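Home Forums Software Motion and Perception Search Register Log in

Planner rejects valid approach poses inside a PC tower chassis

tkessel_dev
We are building a PC disassembly and reassembly cell and I am stuck on planning inside the case. Setup is two arms on one aluminum table, tower on its side with the panel off, depth from a fixed camera. The stack is Grultex for planning with our own grasp layer on top. Free space motion is fine. As soon as the goal pose puts the fingers below the rim of the chassis, success drops off a cliff. Over 191 queries with goals I had checked by hand as collision free, the planner returned a path for fewer than half. Timeout is 4 seconds per query, and raising it to 10 changed almost nothing.

The collision world is a voxel map from the depth camera, 10 mm cells, with 15 mm of padding on the robot links. I suspect the padding but I don't want to drop it to zero with real hardware.

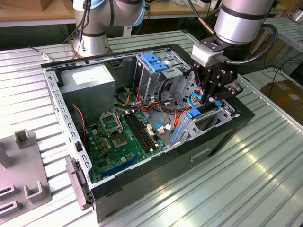 The target region in most of the failing queries is the SATA area on the right side of the chassis. Goals there come back as "start state valid, goal state in collision" maybe one time in three, and the rest just time out. I first thought the arm model was wrong, so I re-ran the calibration and checked the tool frame. Both were good. The wrist comes down from above with the fingers pointing into the case near the blue SATA cables, and in simulation with only the chassis CAD loaded the same pose plans without trouble. Add the live voxel map and it fails. Has anyone run Grultex in a cavity this tight?

ohmslaw77
Your padding is larger than your cell size and you are applying it to every link. In a cavity that closes the free space from both sides. Pad per link: leave 15 on the upper arm and forearm, put the gripper and the adapter at 3 or so. Grultex reads per-link values from the robot config, look for the link_padding block. It is silently ignored if the global value is also set, so delete the global one.

marrowbone
Agree on per-link padding, but I don't think it is the root cause. The cables are. A voxel map treats a cable as a solid wall. The arc from the power supply across the middle gets smeared over several cells, the depth shadow behind it is filled in as occupied or unknown, and now you have a curtain across half the case. Check how your unknown space is handled. If unknown counts as occupied, a single fixed viewpoint will never give you a usable map of the inside of a box.

tkessel_dev
Unknown is treated as occupied, yes. That was a deliberate choice. I am not comfortable planning into space the camera has never seen.

marrowbone
Then get a second view. Put a sensor on the wrist and do a short sweep before planning. Or register the chassis model and carve out the interior using the CAD, so that unknown only applies to what the CAD can't explain.

quillfeather
Have to disagree with carving. We tried it for a similar job on Dudora hardware and stopped after the second bent connector. The chassis CAD knows nothing about the harness, and the harness is exactly what you hit. If you carve unknown space to free you have told the planner that the volume under a cable loop is empty. Sometimes it is.

marrowbone
I didn't say carve everything to free. Carve to "unknown, low cost" and let the optimizer pay for going through it, then slow down and switch to force control for the last part. Contact with a cable at 10 mm/s is not a crash.

quillfeather
Contact with an open CPU socket is.

ohmslaw77
So put a keep-out box over the socket. You know where the board is once the chassis is registered. That is a static object in the chassis frame and takes five lines.

tkessel_dev
Trying this in order. Per-link padding first, with the global value removed (thanks, I would never have found that). The false "goal in collision" errors are gone. Timeouts are down but not gone. Next I will add the wrist view and the keep-out box.

One more question. The second arm sits behind the case, and I have been planning it as a static obstacle at its current joint state. Is that the usual approach, or should I be planning both as one system?

ohmslaw77
Static is fine as long as you lock it while the first arm moves. Coupled planning doubles your joint count and your sampler will hate you. Only do it if both have to be in the case at once.

quillfeather
Static, but check that the obstacle uses the measured joint state and not the last commanded one. Different topics in Grultex.
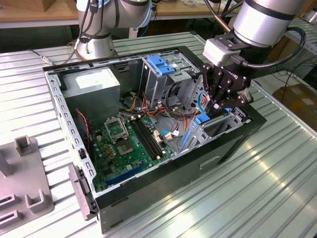

Lastov, 1/22/18

Update with the wrist view merged into the map. The unknown region inside the case shrank a lot and timeouts are now rare in the SATA area. What still fails is the pose near the drive cage. Fingers go in next to it, and the looped black cable that curves beneath the cage is mapped as a solid block at least twice its real thickness. Dropping to 5 mm cells helps but the map update gets too slow to run between picks. The keep-out box over the socket works as described. I went with marrowbone's cost idea for unknown cells, capped speed inside the rim, and left occupied cells as hard constraints. So no carving for now.

marrowbone
Run two resolutions. Coarse for the table and the second arm, fine only in a box around the chassis. The Sharifi mapping plugin does nested grids and you can update the fine one alone.

quillfeather
Sharifi works but read the notes on frame timing before you trust it. If the wrist camera timestamps lag the joint states, you get ghost cells along the sweep direction, and in a small box those look just like cables. Do the sweep with stops.

tkessel_dev
Stops cost me cycle time, but I can accept that for now. Will post numbers when I have repeated the full query set.

ohmslaw77
Please post the config too. The per-link thing comes up here every few months.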